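TRUSONMONT PUBLIC LIBRARY OPENS ITS NEW STUDY ROOMS TO EVENING READERS

Longer hours, more seats and a homework table for every age begin in September

TRUSONMONT, 22/07/2020. The Trusonmont Public Library is delighted to share that its long-awaited study wing on Plokine Street is finished, furnished and very nearly ready for the people who asked for it. Starting in September the wing will stay open until nine in the evening, which is three hours later than the main reading hall has ever kept its doors open, and we could not be happier to say so.

The wing has 14 study rooms, ranging from small ones that suit a single reader with a stack of books to two larger rooms where a whole class project can spread out. Between them they seat 80 people. Anyone with a Trusonmont library card may reserve a room at the front desk or by phone, up to a week ahead, for two hours at a time. If the next person hasn't booked, you are very welcome to stay on.

Those who remember the old periodicals annex (and plenty of us do, with its humming lights and that one radiator by the atlases) will find the building much changed. The walls have been insulated, the windows on the garden side now open again, and the carpet has gone at last. The work was carried out by Wike Builders, a local firm whose crew put up with a very wet spring and still found time to save the old oak card catalog, now standing in the entry with seed packets in its drawers. Help yourself to a packet, and bring some seeds back in the fall if your garden does well.

"I did my own homework in this library, usually at the last minute and usually with a sandwich I wasn't supposed to have," said Visitación Arroyo, director of the Trusonmont Public Library. "So many families have told me that six o'clock is simply too early to close. Parents are just getting home, dinner isn't on the table yet, and the science report is due in the morning. I'm so glad we can finally leave the lights on for them."

The library received 551 comment cards during last year's survey, and the requests were wonderfully plain: later hours, quieter corners, tables big enough to work on and somewhere to plug things in. Readers also asked for more large-print titles and language courses, and 3,890 books have been moved into the wing so that they can be borrowed right there, without the walk across the courtyard.

Evening visitors will find a librarian on duty in the wing until closing. Homework help for grades three through eight will be offered at the long table near the entrance, with no sign-up needed, and the Jilau Reading Circle, which has been meeting in the cramped upstairs office for far too long, will move into one of the larger rooms. New members are warmly invited, whether or not they have finished the book.

Covered drinks are fine in the study rooms. Hot meals, we're afraid, still are not.

To reserve a room or ask a question, please stop by the front desk of the Trusonmont Public Library on Plokine Street during opening hours. Library cards are free to all residents, and new cards can be issued while you wait.

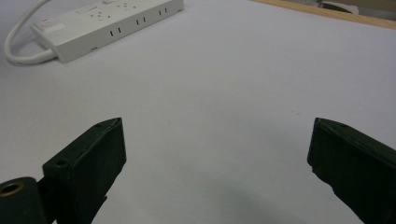
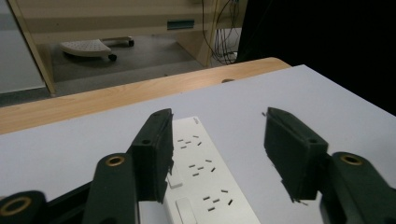
Pale gray tabletop in both pictures, with a white power strip on it in the second.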